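### 3.2 Packaged snacks and noodles

Flexible packets were the part of the Vovcombe study we enjoyed most! A noodle packet is stiff in the middle and floppy at the crimp, and a candy bag slumps whichever way its contents go, so the two make a lovely pair to compare. We sorted 47 packets by kind into clear bins on a wooden bench, and 13 of them were noodles. Glossy wrappers were the hardest to tell apart under overhead lights (see Section 4), and we'd happily spend another month on those alone.
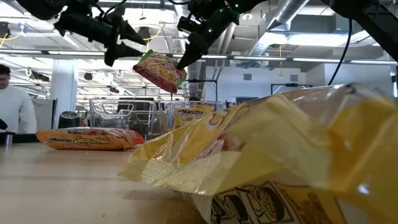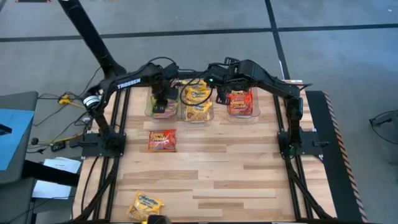 **Figure 3.** Packaged food at the bench. First panel: Maruchan noodle packets and a yellow plastic bag. Second panel: snacks, noodles and candy in three clear bins.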